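Guides > Kitchen > Plindthorpe shared kitchen > Washing-up and cutlery

Start Cupboards Sink Cutlery Bins Contacts

Section 9: Chopsticks and other long thin things

Applies to both sinks. Read section 8 first if you haven't used the Jillden drainer before.

What you need: one plastic bin, washing-up liquid, a clean tea towel, the tall pot from the shelf.

1. Scrape plates first. Food bits in the bin = greasy chopsticks.
2. Put the bin on a flat surface, near the sink but not on the edge.
3. Chopsticks in, laid down flat. All tips the same way if you can manage it.
4. Warm water, enough to cover. Small squirt of liquid.
5. Leave for 13 minutes. No longer – see caution.

CAUTION: Do not leave overnight. Lacquered ones lift and go rough, wooden ones swell. Jayson lost a whole set like this in October.

CAUTION: No boiling water in the plastic bins. They go soft at the base and then they rock.

The pink bin is the one for chopsticks. Keep it for that, no sponges, no potato peelings. 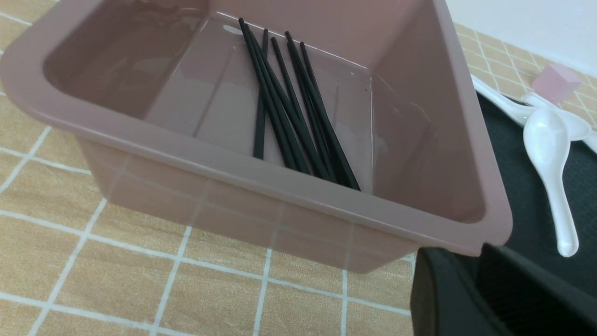
6. Rub each one from the thick end down to the tip, never the other way. Rinse under the cold tap.
7. Tip the water out slowly, hand across the rim. They slide all together and will go down the plughole if you let them.
8. Dry on the towel. Roll them, dont pat.
9. Stand in the pot tips up, air gets round them better.

Note: black ones go with black ones. Match by length too – roll a pair on the worktop, if one wobbles it's bent, put it in the odds tin.

Note: odd one left over? Odds tin. Don't throw it out, the other usually turns up behind the drainer.

Bin itself: wipe round the corners with a soft cloth, rinse, upside down to dry. Scouring pads scratch it and then it holds tea stains for ever. If the rim cracks stop using it and tell Divina Pascual, ext 3290. Spares are in cupboard 94, bottom shelf, beind the Pristik jars.

Related
Section 8: Using the drainer
Section 10: Sharp knives
Labelling your shelf (Lleucu Kneath)
Tea towels – who washes them and when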